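Filed under: Clubs & Activities / Meeting Notes

Rundton Robotics Club
Minutes, November 25, 2025
Present: 12 members

1. Cerkmont entry

Draft entry read aloud. It calls the sorting task "reliable." Several members asked on what evidence. The log has 19 runs since August and no agreed definition of a pass. Entry not approved.

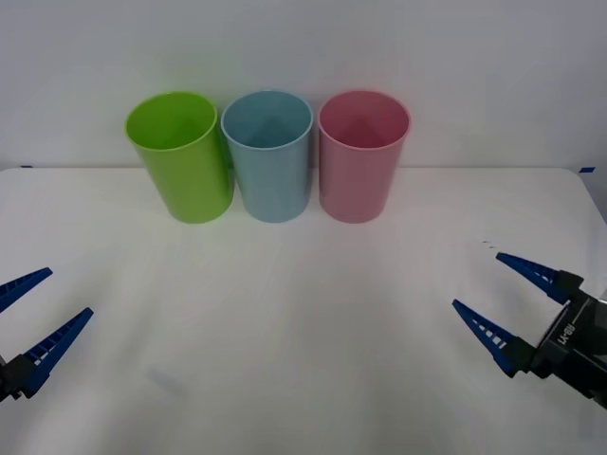

Scoring was the longest item. The proposed sheet gives full marks if the arm "handles the objects correctly," and the secretary does not see how two judges would ever agree on that. With the green, blue and pink cups lined up at the back almost touching, a bumped neighbor needs its own penalty. Agreed: one point off per cup moved.

2. Jar task

Added at the last meeting over objections. Supporters say a lidded glass jar is a fairer test of grip than plastic. Opponents say holding it up proves little until someone sets it down on a mark. No vote.
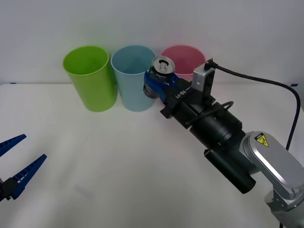 3. Money

Balance is $300. The Rondero kit quote was $52 over that before shipping. Deferred again.

4. Action items

Rewrite the scoring sheet. Remove "reliable" from the draft. Ask Cerkmont whether jars are allowed at all.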